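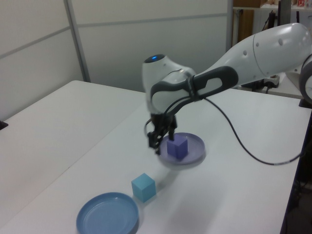

**Brindivdale, 30 January 2020** - Griditz today publishes the results of a study into how a robot arm can learn a sorting job from a small number of human demonstrations. The method, called Belkadi, was trained on 25 demonstrations of a simple table task and then run without further teaching for 3,158 trials at the Griditz laboratory in Brindivdale.

The task is to put each of two cubes on the plate that goes with it by colour. A person can do it without thinking. For a robot that has not been given the positions of the objects in advance, it involves finding each cube, choosing the right plate, closing the gripper in the right place and letting go at the right height.

Most systems that learn from demonstration copy the whole movement from start to finish. Small errors early in the movement then grow, and the arm can end up in a position it was never shown. Belkadi splits each demonstration at the points where the gripper opens or closes. It learns the short stretch of movement on either side of those points in detail, and plans the longer travel between them separately.

"Most of what matters in this job happens in the last bit of movement before the fingers close," the Griditz research team said in a joint statement. "We wanted to spend the demonstrations on that part and leave the rest to ordinary planning."
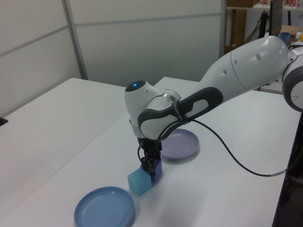 *The gripper at the purple cube, with the light blue cube just in front.*

### How the trials were run

All the trials used the same arm, a two-finger gripper, two cubes and two plates. The starting layout was changed between trials. In some layouts the cubes stood well apart. In others they were placed close together, which leaves little room for a finger between them and is where earlier versions of the method had most trouble.

A trial counted as a success only if both cubes finished on the correct plates and stayed there after the gripper had moved away. A cube left leaning on a rim was marked as a failure, as was any trial in which the arm pushed the other cube off its starting position by more than its own width. The team set these rules in May, before the first trial, and did not change them.

Of the 3,158 trials, 1,249 used close layouts. These are reported separately in the paper, so that results from easier layouts do not hide the harder ones. The paper also lists the failures by type. The most common was a grasp that began slightly off centre and turned the cube as the fingers closed.

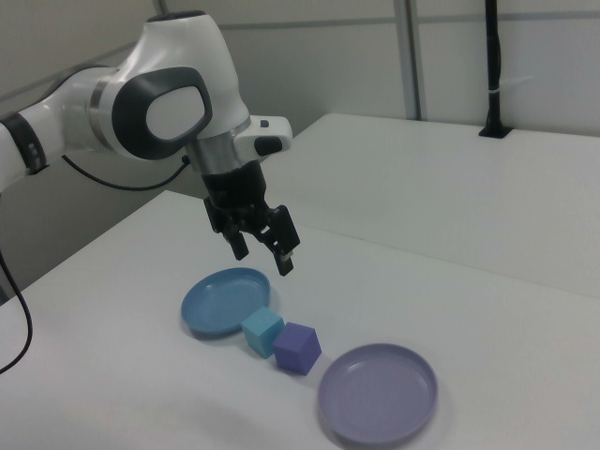 *Cubes and plates laid out in a chain, with the gripper open over the table.*

### What the study does not show

The results apply to rigid objects of one shape. The team has not tested Belkadi on soft items, on objects of mixed size or on plates that move during the task. Lighting in the laboratory was kept even throughout. A change of gripper would need new demonstrations, although the team expects that the planning part could be kept as it is.

The method is also slower than a fixed program written for a known layout. Where parts always arrive in the same place, a fixed program is still the better choice. Belkadi is meant for short runs and changing layouts, where the time spent writing and checking a new program can be longer than the job itself.

### Next steps

A second round of work will take place at the Griditz site in Dornumum, using another arm of the same type. Its first aim is to find out whether demonstrations recorded in Brindivdale can be used there without being recorded again. The team will then add more cubes to the table and ask the arm to work out the order in which to move them. 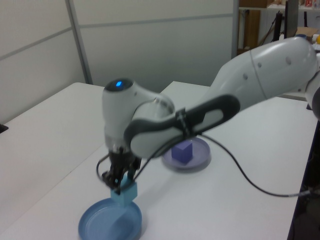
Dornumum, which will host the second round, wrote in its response to the paper that the separate reporting of close layouts was the most useful part of the study, and that it would like the release of the cube to be examined as carefully as the grasp - "a good pick can still end in a bad place".

Griditz has accepted the suggestion. Release height and the final position of each cube will be recorded in every trial of the second round.

### Availability

The paper, the trial rules and the full list of failures are available free of charge from Griditz on request. The 25 demonstrations will be released with them, together with the code used to split each one into stretches. The code for the planning part is not included in this release.

### Notes to editors

- Belkadi is the name of the method and is not a product. There are no plans to sell it.
- Demonstrations were recorded by guiding the arm by hand.
- Requests for the paper or for a visit to the Brindivdale laboratory should be sent to the Griditz press office.

**Ends**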